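Learning to mend my own clothes

Aug 9, 2020

I started mending in March, when the elbow went out of a sweater I had worn most winters since college. The tailor near my apartment was closed and I had time on my hands. I owned one packet of needles and a spool of black thread from a hotel sewing kit. The sweater was gray. I fixed it anyway, and the patch of black stitches is still there on the left elbow.

My aunt, Beverley Lambert, taught me over the phone. She sewed for a living for many years, mostly curtains and slipcovers, and she has opinions about thread. Her first instruction was to throw the hotel spool away. Her second was to cut the thread no longer than my forearm, which I ignored, and I spent an evening picking out knots. I now cut it short.

Most of what I have learned is about looking at the cloth before doing anything to it. A tear along a seam is simple. You turn the thing inside out, line up the old needle holes, and go back over them with a backstitch. A tear in the middle of the fabric is more work. You need a patch behind it, and the patch has to be bigger than you think, because the cloth at the edge of a hole is usually thin as well. On my first pair of jeans I made the patch barely larger than the hole. It pulled out the second time I wore them.

Knits are harder than wovens. I didn't know the difference until this year. A T-shirt is a knit, so it stretches, and a tight straight stitch will pop as soon as you pull it over your head. I use a small zigzag by hand and leave it a bit slack. It looks uneven, but it holds.

I do the sorting on Sunday nights, or I did until the pile got too big for that. Now it happens whenever the laundry is dry. Everything that needs work goes in one heap, and the dark things are a nuisance in there. Navy and black look the same under a lamp. I have sewn a navy shirt with black thread more than once and only seen it the next morning by the window. Putting dark cloth down on something white helps a lot when you're looking for small holes. 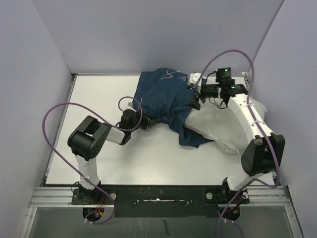 Navy cloth on white.

Beverley also got me to iron first. I thought that was fussy. But if you pin a patch onto wrinkled cloth, the patch is flat and the cloth isn't, and once it has been pressed you get a pucker all the way around. So the iron comes out before the pins do. I press the patch too, and turn its edges under if the fabric frays.

The tools I use are few. I have a pack of sharps in mixed sizes, a pair of small scissors that I keep away from paper, a thimble I wear on the wrong finger, and a wooden mushroom for socks. The mushroom was a gift from my neighbor Colin Whiteley, who found it in a drawer after he moved in and didn't know what it was. You stretch the heel of the sock over it and weave across the hole, first one way and then the other. A sock takes me one radio program if the hole is small.

I keep a list of what I've fixed in the back of a notebook. So far it has four sweaters, two pairs of jeans, a raincoat pocket, a pillowcase, and more socks than I wanted to write down. The raincoat pocket was the worst job. The lining was slippery and I had to reach it through a gap in the hem with one hand. I pricked myself several times and said a few things the neighbors probably heard.

Some things I have given up on. A fitted sheet went through in the middle, and the whole center of it was so worn that any stitch tore right out. I cut it up and the good parts near the edges are now my patches for pale shirts. The elastic went into the button tin, where I expect it to stay.

I also tried a visible mend, with orange thread on a denim jacket. I had seen it done well on other people's jackets. Mine came out crooked, with the rows getting closer together toward the collar. Evie Bunting, who I work with, asked me if it was a fish. I have left it as it is.

Next on the heap is a wool coat with a torn lining at the armhole. Beverley says to use a slip stitch and silk thread, and to do it in daylight. I don't have silk thread yet. If anyone reading this has a shop they like that mails small orders, leave it in the comments.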